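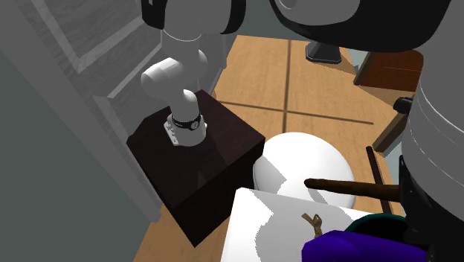

Friday, Brultthorpe lab

Veneer shade trial, second batch. Carrying on from the notes in the blue folder.

Pressed the first set of test pieces before nine. Furnace took longer than usual to come up and the display dropped out once, then came back by itself. Programme unaffected as far as the log shows. If it does it again, ring Aliyu and get the lead looked at before the big order in May.

Batch is 8 upper front veneers, all the same mould, in the lighter of the two Pranus ingots. Three were left at full thickness, three thinned at the biting edge, two thinned all over. Want to know how much of the dark stump shows through once they are seated with the clear try-in paste. On the last batch the thin ones looked grey at the neck, and the dentist sent them back.

Polishing: went 400 then 800 on the wet paper, then the rubber wheel, then the brush with paste. Skipped the coarse wheel this time. It leaves scratches near the gum line that only show up after glazing, and by then it is too late to do much. One of the thin ones chipped at the corner on the 800 paper. My fault, held it too hard. Kept it in the tray for practice with the repair kit.

Glaze went on after lunch, two thin coats. Gamari glaze is runnier than the old one and pools in the grooves if the brush is loaded. Wipe the brush first. Fired at the usual setting.

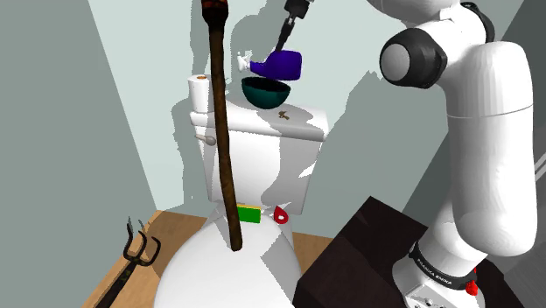

Simulated bathroom, with the arm at the right and a paper roll on the tank lid.

Results on the dark stump under the daylight lamp:
Full thickness: no grey, but a bit flat and chalky. Patients who want a very white smile would be happy with it.
Thinned at the edge: best of the lot. Edge looks alive, neck holds its colour.
Thinned all over: grey again at the neck, same as last time. Opaque paste helps a little, not enough.

Looked at them again by the window at 3 and the order did not change, though the full thickness ones looked better than under the lamp.

Still to do:
Repeat the edge-thinned ones with the darker ingot.
Measure the neck on each piece and write it on the bag. I forgot to do this before glazing.
Order more try-in paste, clear and opaque.
Clean the steam nozzle, it is spitting.

Put the finished pieces in the second drawer, left side. Please don't move the one with the red dot, it still needs a photo next to the shade tab.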